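Magazin Wohnen Arbeiten Werkstatt Archiv

Zuletzt aktualisiert: im Dezember

Der runde Tisch bleibt

Als Barrett Delacroix sein Büro in Drirton einrichtete, wollte er zuerst nur gerade Tische kaufen. Ein Händler in Vilby hatte ihm dafür einen guten Preis gemacht. Dann stellte jemand einen kleinen runden Tisch in die Mitte, gelb und leicht, und nach vier Wochen wollte ihn keiner mehr hergeben.

Er hat 197 Euro gekostet, der Sessel dazu rund 380. An einem runden Tisch gibt es keinen Platz am Kopf, sagt Delacroix, und man rückt schneller zusammen. Seine Tasche legt man trotzdem darauf – das ist in jedem Büro gleich. 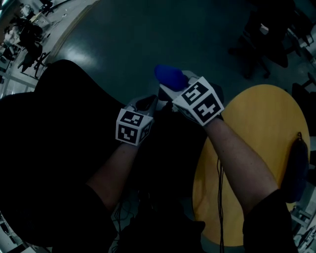

Wie hält man die Kabel vom Boden fern? Am besten führt man sie unter der Tischplatte zusammen und lässt sie nur an einer Stelle nach unten.

Rafferty Whitfield, der in Trudton Arbeitsräume plant, beginnt immer mit den Stühlen. Schwarze Bezüge findet er praktisch, aber auf einem dunkelgrauen Boden wirken sie schnell schwer. Ein heller Schrank oder ein gelber Tisch hilft dann mehr als eine zweite Lampe. Zwischen Sessel und Tisch lässt er gerne so viel Platz, dass man die Beine ausstrecken kann.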